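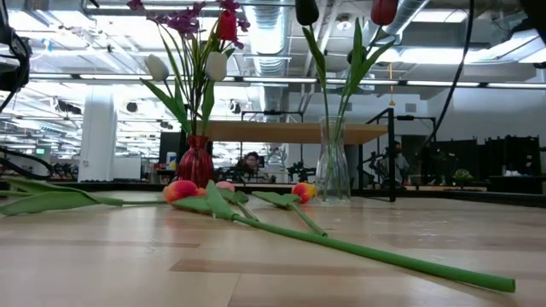 Call for Participants: Rolow Student Project, Flower Arranging Task

The Rolow student project is looking for new members for the term that begins in October. We teach a robot arm to put artificial flowers into vases, and we will enter this task in the Stadia competition in May.

Last year our team, Buka, recorded 861 demonstrations. Tulips are difficult for us. The stems are long, the leaves cover the heads, and a clear vase is hard for the depth sensor. We would like to have 2,288 demonstrations before we train the next model.

We can accept up to 34 students from all departments. You do not need to have worked with robots before. It is good if you know a little Python, but we also need people who are patient with their hands and who can write clear notes.

What we ask from you:
Two evenings per week, from 17:30 to 20:00
The safety lesson in the first week (obligatory)
One short report each month, in English

Participation is free of charge. Members receive a key card for the Usuga building and may use the workshop in room 51 also outside of the project hours. Credit points are possible, please ask your department first.

To apply, please send us half a page about yourself and tell us which evenings you are free. Applications are open until the end of September. We answer every letter, but it can take two weeks.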